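Diario de taller · Robótica casera

Inicio Diario Proyectos Piezas Contacto

28 de marzo de 2026, por Iraklis Economou

Sábado entero dedicado a la pinza de mano y me duele hasta el cuello, pero qué contento estoy. Por fin tengo los dos dedos montados en sus bloques, con las almohadillas magenta puestas, y cierran uno contra otro sin rozarse por la punta. La versión de febrero (la que bauticé Plila, pobrecita) rozaba siempre, daba igual cuánto apretara los tornillos. Al final el problema era del taladro de los bloques, que iba torcido desde el principio y yo echándole la culpa al servo.

Las almohadillas son las terceras que imprimo. Las primeras salieron duras como una piedra y las segundas se despegaban por la base en cuanto las doblabas un poco. Tetsuya me dijo que pusiera las estrías en diagonal y más juntas, y que bajara la temperatura a 233 grados. Le hice caso en lo de las estrías y a medias en lo de la temperatura, porque soy así de cabezota, y tuve que tirar dos juegos antes de darle la razón. ¡Dos! Con lo que cuesta la bobina.

Hoy tocaba probar con cosas de verdad, de las de cualquier escritorio, y dejar en paz los cubos impresos, que los agarra hasta una pinza de la ropa. Quiero blando, plano y cilíndrico: un estuche, unas hojas de pegatinas, una botella de agua.

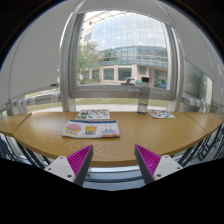
La apertura me preocupaba bastante. Si abres demasiado, el muelle empieza a tirar y luego el cierre va a golpes, y si te quedas corto no abarcas una botella ni rezando. He dejado el tope en la segunda muesca y de momento ahí se queda. El estuche, de lado y por la cremallera, bien casi siempre. La botella también, aunque con agua dentro se me giró una vez entre los dedos y casi me da algo — le tengo que poner más fuerza al cierre o bajar el punto de agarre, todavía no lo sé.

Las pegatinas, un desastre. Una hoja tan fina pegada a la mesa no hay manera de levantarla, los dedos le pasan por encima y ya está. Tetsuya dice que necesito una uña en la punta, una lámina muy delgada que sobresalga un pelín. Le he dicho que sí, que la semana que viene, y luego me he puesto a dibujarla en una servilleta mientras comía, claro.

De grabaciones llevo 659 intentos guardados entre esta versión y la anterior, con sus repeticiones y sus meteduras de pata. Los repaso por la noche con un té y apunto en cuáles se resbala el objeto. Puedo hacer hasta 3 horas seguidas de pruebas antes de que se me canse la muñeca, y hoy me he pasado, por eso lo del cuello.

Pendiente: pedir tornillos más cortos, imprimir la uña, cambiar la tira gris del borde del dedo izquierdo y contestarle a Tetsuya, que me ha mandado un vídeo de su pinza doblando calcetines y me muero de envidia.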